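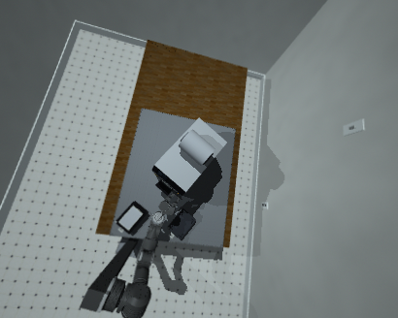

Figure 1. Simulated room with the mobile arm at the front of the small white appliance. A white roll lies on top of the appliance.

Westdale Project, Progress Report to the Fashola Fund
Work package 3: Demonstration data in simulation
1 April 2025

1. Summary

Work package 3 collects demonstrations of household tasks in a simulator and uses them to train a policy for a mobile arm. At the end of this period the accepted set holds 483 demonstrations. The recording tool is stable and the first training run is finished. We are on schedule for collection and behind schedule for evaluation. No change to the budget is requested.

2. Work done in this period

Scene building. We now have 11 room layouts in use. Each one has a tiled floor, plain walls and a work surface that the arm can reach from its base. The layouts differ in the size and angle of the work surface, the light direction and the objects placed on it. Shadows are left on in every layout. An early batch was rendered without them to save time, and the team decided to drop that batch from the accepted set.

Recording. Operators drive the arm with a handheld controller and watch the simulated view on a desktop screen. Each recording stores the joint positions, the gripper command, the base motion and the rendered views. The tool, which we call Tarer, was rewritten in the first half of the period. The old version sometimes dropped the gripper command when the operator paused, and this made the affected recordings useless for training. The new version writes all streams against one clock and refuses to save a file with gaps.

Tasks. Collection covers three task groups: approaching an appliance from the front, picking up small items near an appliance, and moving items from one part of the work surface to another. The first group takes operators the longest. Small errors in where the base stops carry through to the gripper, and the operator often has to back off and line up again. We keep these corrections in the recordings as long as the task ends correctly.

Review. Every recording is replayed by a second person before it is accepted. In this period 130 recordings were rejected. The most common cause was the arm pushing an object it was not meant to touch. The next most common was an operator ending the recording before the gripper had cleared the appliance. Rejected files are kept in a separate folder and may be used later as negative examples.

3. First training run

One policy was trained on the accepted demonstrations from the first two task groups. It reaches the front of the appliance reliably in layouts it was trained on. It is weaker when the appliance is turned to an angle that the demonstrations rarely show. In those cases the gripper tends to settle to one side of the front face and stay there. We take this as a gap in coverage, and the collection plan for the next period has been changed to match.

The policy also slows down when there is a loose item on top of the appliance. We do not yet know whether this comes from the demonstrations, where operators were told to be careful around loose items, or from the way the views are encoded. A small test to separate the two is planned.

4. Problems and delays

Evaluation on the held-out layouts has not started. The scoring script depends on contact data from the simulator, and a simulator update changed the format of that data partway through the period. The script has been repaired but still needs to be checked against hand-scored runs.

Rendering time remains higher than planned. Sanus, our shared compute server, was full for much of the period and long render jobs waited overnight. We have moved rendering to a low-priority queue that runs when other groups are idle, and recording no longer waits for it.

5. Plan for the next period

Collect further demonstrations with the appliance at a wider range of angles. Priority goes to the first task group.

Finish checking the scoring script and run the held-out evaluation.

Run the loose-item test described in section 3 and report the result.

Freeze the data format. After the freeze, any change will need a new version number and a conversion script.

The next report is due in July and will include the held-out scores.

6. Spending

Spending on operator hours is in line with the plan. Compute spending is slightly under plan owing to the queue delays, and we expect it to catch up once the evaluation begins. No equipment was bought in this period.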